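The Pinball Table That Refuses to Retire

Ask anyone who plays at Cluka which machine they'd save in a fire and you'll get the same answer, usually before you finish the question. 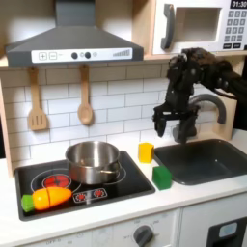
Skollusum came out of a tiny workshop run by Hilkka Koivisto, who designed the playfield, painted the backglass and wrote most of the music herself. Only 408 tables were built. It sold slowly, reviewers called it too hard, and most arcade owners passed. Then the tournament crowd found it, and oh boy, did they fall for it!

The theme is a drowned mountain village, and the layout is wonderfully strange. Two flippers sit where you'd expect them, a third hides high on the left, and the center ramp feeds back so fast that your first dozen games will be over in a blink. Stick with it. Light all five bells and the whole table goes dark except for the lanes, a slow organ tune starts up, and you have 38 seconds to ring each bell again for the Flood Jackpot. I've hit it twice. I yelled both times (the second time I scared a kid at the change machine).

Nga Khúc, who has won the spring tournament on this table more than once, plays it like nobody else I've watched. She barely touches the upper flipper. "Everyone wants that shot because it looks great," she told me between balls. "I take the left orbit all night. It's boring and it pays." Her brother Bảo goes for the upper flipper every single time, and he's a blast to watch even when he drains in under a minute.

There's a newer code version, too. Sharada Arumugam spent two winters rewriting the rules, fixing a scoring bug in the third multiball and adding a mode called Gudus, where a stolen ball can be won back from the village miller. Purists grumbled. I love it, and the old rules are still there if you hold the start button.

Cluka keeps its table at the back, next to the soda cooler, and it costs the same 51 cents a game it always has. Bring pennies.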